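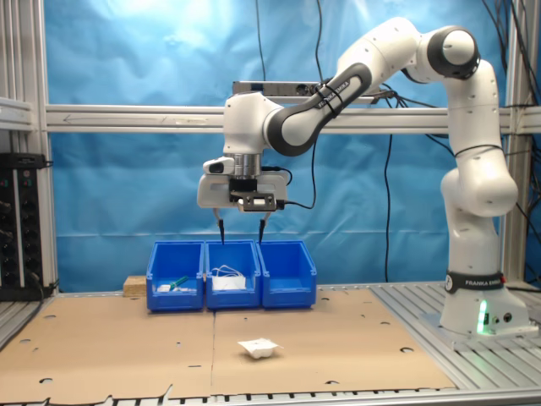
## 3. Building the cell

I'll go through the build in the order I did it, mistakes included, because the mistakes ate most of the time. The cell lives at Prevville, the shared workshop where I've had a bench for years, and most of the work happened in the evenings in May. Ward Wuyts helped with the frame and the wiring. Ningsih Teoh wrote the task runner, which we call Stanby, and put up with my messages about it. The whole rig goes by the name Bedoya in the rest of this paper.

### 3.1 Table and frame

Everything starts from the slatted aluminum table. The arm's base is bolted straight to it, and the extrusion frame goes up around the working area. I had planned to clamp the base so we could slide it around while we figured out the layout. Ward talked me out of it in one sentence ("you'll recalibrate every night") and he was right, so we mocked up the reach with a broom handle and a tape measure, picked a spot over on the right side of the table, and committed.

The frame took two tries. The first version had its crossbar too low, and the elbow kept wanting to pass through exactly the space the bar was in. We loosened everything on a Thursday and moved the bar up. If you're building one of these, leave the frame bolts finger-tight until you've jogged the arm through every corner of the task - I mean every corner, including the silly ones you don't think you'll use. We found our last collision while returning to the rest pose.

The finished layout is in Figure 1, with the gripper pointing straight down over the bins and the fingers spread wide. The overhead unit sits on the crossbar, and its cable runs down from above. Cables on the arm itself were a sore point. We tried hook-and-loop straps first and they crept. Plain black cable ties on the forearm have stayed put, and I check them at the start of each session by grabbing them and wiggling.

### 3.2 Bins and work surface

The task uses three blue plastic bins in a row, open at the front. I like the sloped front a lot. You can see into the bin while standing at the table, and loading objects by hand between runs is quick. I don't like that the bins are light. A finger that comes down a little off target will nudge one, and then its neighbor moves too, and now your positions are all wrong. We lost most of one evening to this before I understood what was going on (I'd been blaming the calibration and poor Ningsih had been blaming her own code).

Our fix was to make the software less trusting. Stanby looks for the bins again before every run and refuses to start if they've moved more than it likes. It's a little annoying when you're in a hurry, but I'd take the refusal over another evening like that one.

In front of the bins we lay down brown cardboard, two panels butted together with a seam up the middle. I cut it by hand and it's ragged along the front. It covers the slots where small things used to roll and get stuck, and when it gets chewed up I swap in another piece. Ward keeps offering to make a proper mat. I keep saying yes and then not giving him the measurements.

The blue fabric behind the frame went up late. Prevville is a busy room in the evenings, with people walking past carrying sheet goods and bicycles, and our detector was finding objects in all of it. Hanging the cloth cut those false hits down so much that I wish I'd done it in week one. I never ironed it. Ningsih retrained with the wrinkles in the background and we moved on.

### 3.3 Objects

We settled on 12 objects, all things that were already lying in drawers at the workshop. Some are easy for a parallel gripper and some were picked because they're a pain. Anything with a coiled cable belongs in the second group. The arm will get hold of one loop, lift, and bring up the whole tangle with the thing you wanted dangling underneath. We count that as a failure even if the object does end up in the right bin.

Small, thin-walled trays were the other surprise. I'd expected them to be simple. They squash if the closing force is too high and slide out if it's too low, and the setting that worked for a fresh one didn't work once the rim had been crumpled a few times. We kept the crumpled ones in the set.

### 3.4 Running it

A session is 22 runs, which fits between dinner and closing time if nothing goes wrong. Someone loads the bins, steps back, and starts Stanby from the laptop. One of us stays next to the stop button the entire time, and we take turns so the person there is awake. We logged 463 attempts in total, and I threw out five of them where I'd loaded the wrong object and only noticed on reading the notes.

I wrote those notes by hand, on paper, and typed them up the next morning. Ningsih thinks this is ridiculous and has since added a comment field to Stanby, which I now use for everything except sketches of how the cable was lying. The sketches turned out to be handy when we sorted the failures, and Section 4 leans on them quite a bit.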